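Anleitung Revside - Vorgehen nach einem Greiffehler am Zweiarmplatz, Stand 7. Sep. 2018

## 1. Anhalten

Meldet die Steuerung Fehler 3572, sind beide Arme anzuhalten. Die Würfel bleiben liegen. 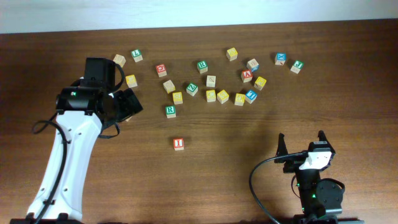
## 2. Greifer prüfen

Die Beläge beider Finger sind auf Abrieb zu prüfen. Spiegelungen auf der Tischplatte können die Erkennung stören und sind im Protokoll zu vermerken.

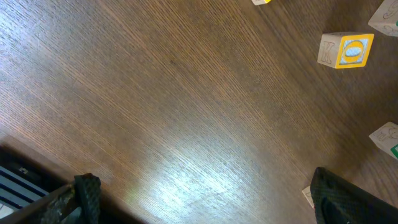
**Wann darf der Fehler quittiert werden?**
Erst nach der Sichtprüfung und mit Freigabe der Aufsicht.

## 3. Wiederanlauf

Den Arm mit verminderter Geschwindigkeit anfahren und sechs Probegriffe ausführen. Bei erneutem Fehler bleibt der Platz gesperrt.
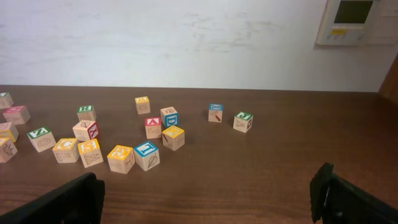

Abb. 3: Buchstabenwürfel vor den Greiferfingern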